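How Does a Sewing Thread Hold Your Clothes Together?

Dec 26, 2018

Look at the side of your T-shirt, just below the sleeve. There is a line running down to the hem. That line is called a seam, and it is where two pieces of cloth were joined. Turn the shirt inside out and you will see the joined edges, with thread wrapped over them.

Almost everything you wear is made this way. Cloth comes off a loom or a knitting machine as one long flat sheet. Your body is not flat, so the sheet has to be cut into shapes and put back together. A plain T-shirt has a front, a back, two sleeves and a band for the neck. A pair of jeans has many more pieces, with all those pockets and loops.

What is thread made of?

Thread starts as fibers, which are very thin hairs. Cotton fibers grow around the seeds of the cotton plant. Wool fibers come from sheep. Silk is made by silkworms when they spin their cocoons. Polyester is made in factories. Melted plastic is pushed through tiny holes and cools into long strands.

One cotton fiber is weak. You can snap it without trying. If you twist a lot of fibers together, they press against each other and grip. The grip is called friction. When you pull on the twisted strand, the fibers squeeze together even more tightly, so it gets harder to pull them apart.

A single twisted strand is called a ply. Most sewing thread has two or three plies, and these are twisted around each other in the opposite direction. If both twists went the same way, the thread would curl up and make knots. With opposite twists it stays fairly straight.

You can see this for yourself. Take a piece of thread and roll one end between your finger and thumb. One direction makes it tighter. The other direction makes it open up, and you can see the plies.

How does a stitch work?

When you sew by hand, you use one thread. The needle goes down through the cloth and comes up again a little farther along. This is called a running stitch. It looks like a row of dashes.

A sewing machine usually uses two threads. One comes from a spool on top of the machine. The other is wound on a small reel called a bobbin, which sits underneath. The needle pushes the top thread through the cloth. As the needle starts to rise, the thread makes a small loop. A hook catches that loop and carries it around the bobbin thread. Then the machine pulls both threads tight, and they lock together in the middle of the cloth. That is why it is called a lockstitch.

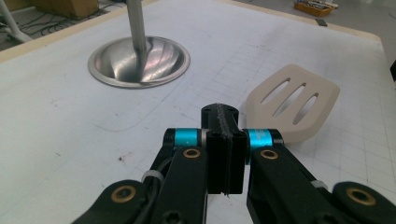 Lockstitch is good for cloth that does not stretch, such as the cotton in a dress shirt. It is less good for a swimsuit. If you pull hard on a straight lockstitch, the cloth stretches and the thread does not, so the thread snaps. Stretchy clothes are sewn with zigzags or with loops that can open and close a little.

Why do seams come apart?

There are a few reasons. The thread may be old and worn from rubbing. The stitches may be too far from each other, which leaves gaps. The cloth may have been cut too close to the seam, so that its edge frays and the stitches have nothing left to hold.

Frayed cloth is cloth that has started to come undone at the edge. Woven cloth is made of threads that cross over and under each other. At a cut edge, the last few threads can slide out. To stop this, sewers fold the edge under, or cover it with more stitches.

What about a loose thread?

Sometimes you find a bit of thread sticking out of your clothes. It may just be the tail that was left when the machine finished its row. It could also be the start of a seam coming undone. Do not pull it. If it is part of the seam, pulling can open up more stitches. Ask a grown-up to help you trim it with small scissors. If there is already a hole, it needs a few new stitches.

Sewing on a button

A button is a good first thing to sew. You will need a needle, thread, a button with two holes and a scrap of cloth. Ask a grown-up to stay with you while you use the needle.

Thread the needle and tie a knot in the end. Push the needle up from the back of the cloth and through one hole. Go down through the other hole and pull gently. Do this six times. Finish at the back with two tiny stitches in the same place, then cut the thread.

Words to know

Bobbin: the small reel that holds the lower thread in a sewing machine.
Fiber: a very thin hair that can be twisted into thread.
Fray: to come undone at the edge.
Ply: one twisted strand in a thread.
Seam: the line where two pieces of cloth are joined.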